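Apuntes de la asignatura Envase y Etiquetado de Alimentos
Unidad 6. Lectura de la etiqueta en bebidas embotelladas
Profesora responsable: Milagros Urquijo
Material de apoyo para las sesiones teóricas y para la práctica de aula

6.1. Objeto de la unidad

La presente unidad aborda la etiqueta de las bebidas envasadas en botella de plástico transparente de pequeño formato. Se parte de lo estudiado en la unidad anterior sobre materiales y cierres, por lo que no se repiten aquí las propiedades del PET ni los tipos de tapón. El alumnado deberá ser capaz, al término de la unidad, de localizar en una etiqueta cualquiera las menciones principales, de interpretar la tabla nutricional y de redactar una ficha de lectura conforme al modelo de la asignatura.

Los ejercicios se realizan con etiquetas en varias lenguas. El dominio de la lengua de la etiqueta no se exige; sí se exige reconocer la función de cada bloque por su forma, su posición y sus unidades.

6.2. La etiqueta como superficie

En una botella cilíndrica la etiqueta envolvente carece de cara anterior y posterior en sentido estricto. El diseñador establece un frente comercial, donde figuran la marca y la denominación, y reserva el resto del perímetro para la información obligatoria. A esta segunda zona la llamaremos en adelante panel informativo.

El panel informativo plantea un problema de espacio. En él deben convivir la lista de ingredientes, los datos del responsable, las condiciones de conservación, la tabla nutricional, el código de barras y las indicaciones de gestión del residuo. La solución habitual consiste en separar los bloques mediante recuadros y en componer el texto corrido en columnas de cuerpo reducido. El contraste entre tinta y fondo adquiere entonces una importancia mayor que en el frente: un texto blanco sobre un fondo oscuro y uniforme se lee con relativa facilidad, mientras que una trama decorativa muy marcada puede interferir con los caracteres pequeños.

Conviene tener presente, además, la curvatura. Desde un punto fijo solo se aprecia una parte del perímetro, y las líneas próximas al contorno de la botella se estrechan hasta resultar ilegibles. Toda lectura completa requiere girar el envase.

6.3. La tabla nutricional

La tabla nutricional se organiza en filas, una por nutriente, y en columnas. La primera columna numérica expresa la cantidad por unidad de referencia, que en las bebidas suele ser de 100 ml. El valor energético se consigna en kilojulios, en kilocalorías o en ambas unidades, según la normativa del mercado de destino. Los macronutrientes se expresan en gramos.

En las etiquetas destinadas al mercado chino la tabla va encabezada por la expresión 营养成分表 (tabla de composición nutricional). Las unidades aparecen escritas con caracteres: 千焦 equivale a kilojulio, 克 a gramo, 毫克 a miligramo y 毫升 a mililitro. El sodio se declara en miligramos. La última columna recoge un porcentaje respecto de un valor nutricional de referencia.

Dos errores se repiten en las fichas de cursos anteriores. El primero es tomar el porcentaje como proporción del nutriente en la bebida. El segundo es confundir la cantidad por unidad de referencia con la cantidad por envase, error que en una botella de 500 ml multiplica por cinco la desviación cuando la referencia es de 100 ml.

Para la conversión de energía se empleará el factor 1 kcal = 4,184 kJ. El resultado se redondea al entero más próximo.

Ejercicio resuelto. La bebida de prácticas Odo declara 60 kJ por cada 100 ml y se presenta en botella de 500 ml. La energía por envase es de 300 kJ, que equivalen a 72 kcal. La ficha debe recoger los dos valores y la unidad de referencia original.

6.4. El código de barras

El código de barras lineal se compone de barras oscuras sobre fondo claro y de una línea de dígitos legibles a simple vista. Cuando la etiqueta es de color se reserva para él un recuadro blanco, puesto que el lector óptico necesita contraste y también márgenes laterales despejados, denominados zonas de silencio.

En superficies curvas la orientación merece atención. Si las barras se disponen paralelas al eje de la botella, las más alejadas del centro quedan deformadas por la curvatura. Si se disponen perpendiculares al eje — disposición llamada en escalera — cada barra conserva su anchura a lo largo de toda la altura del código. En envases de diámetro reducido se prefiere la segunda. La ficha de lectura indicará cuál de las dos se ha adoptado y si los dígitos acompañan al código en el mismo sentido que el resto del texto o girados respecto de él.

6.5. Indicaciones sobre el residuo

Las indicaciones ambientales se dividen en tres grupos: símbolos de reciclado, pictogramas de depósito en papelera o contenedor y mensajes dirigidos al consumidor. Los dos primeros se entienden sin conocer la lengua de la etiqueta. El tercero requiere traducción y debe transcribirse en la ficha en su lengua original.

No debe confundirse el símbolo de reciclado con una certificación. Su presencia no acredita que el envase contenga material reciclado ni que vaya a ser recuperado. Tampoco sustituye al código de identificación del polímero, que puede hallarse en la etiqueta o moldeado en el propio cuerpo de la botella.

6.6. El cuerpo del envase

La ficha incluye un apartado breve sobre la parte no cubierta por la etiqueta. Se anotará si el plástico es transparente o coloreado, si presenta nervaduras y en qué dirección discurren, y si el fondo lleva algún relieve. Las nervaduras horizontales aportan rigidez frente a la presión lateral y permiten reducir el espesor de la pared. Producen asimismo reflejos y distorsiones que dificultan apreciar el contenido, circunstancia que deberá considerarse al elegir la iluminación del puesto de lectura.
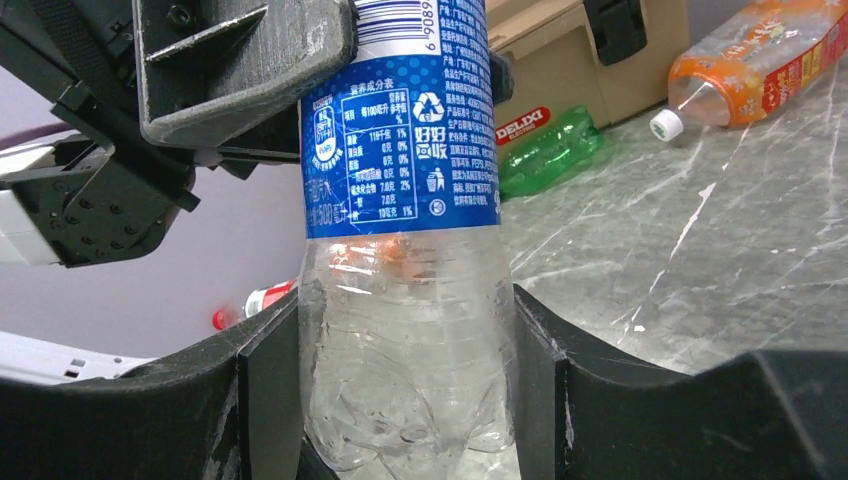

Figura 6.1. Panel informativo de una botella de plástico transparente con etiqueta azul: código de barras, tabla nutricional e indicaciones de reciclado.

En la figura 6.1 se reconocen varios de los bloques descritos. La tabla consigna, entre otros valores, 119千焦, 7.0克 y 10毫克, acompañados de su columna de porcentajes. El código de barras ocupa un recuadro blanco y sus dígitos aparecen girados. Junto al símbolo de reciclado se lee 好好回收, mensaje que puede traducirse como «recicla bien». El alumnado convertirá a kilocalorías el valor energético declarado y comprobará que obtiene 28 kcal tras el redondeo.

6.7. Práctica de aula

La práctica se realiza por parejas. Cada pareja recibe tres envases de las series Esside, Cordero y Datden, preparadas por el departamento con fines docentes, y cumplimenta una ficha por envase. El orden de trabajo será el siguiente:

1. Identificación del frente comercial y del panel informativo.
2. Transcripción de la denominación, el volumen y la tabla nutricional.
3. Cálculo de la energía por envase, en kJ y en kcal.
4. Descripción del código de barras y de su orientación.
5. Relación de símbolos y mensajes sobre el residuo.
6. Observaciones sobre el cuerpo del envase.

Las menciones que no resulten legibles se consignarán como «no legible». En ningún caso se completarán por analogía con otro envase de la misma serie.

Las fichas se entregarán en el casillero del departamento, grapadas y con el nombre de ambos integrantes en la primera hoja. Las fichas pendientes podrán presentarse en la convocatoria de agosto, acompañadas de la hoja de cálculos.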